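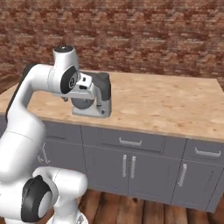
Salim Simiyu got off the bus at Anthorpe with one bag and his mother's recipe for fish stew. The apartment was up four flights. The landlord, Krajewska, gave him the key and told him the rent was 700, due on the first.

He called home that night.

"Did you cook?" his mother asked.

"I had bread."

"Bread isn't cooking."

On Saturday he walked to the market and bought onions, tomatoes and a fish he didn't know the name of. The man wanted 20 for it. Salim paid.

The stew came out thin and too salty. He ate two bowls standing at the window and put the rest away for Krajewska, who had a cough.

She brought the pot back on Monday, washed.

"Less salt," she said, and went downstairs.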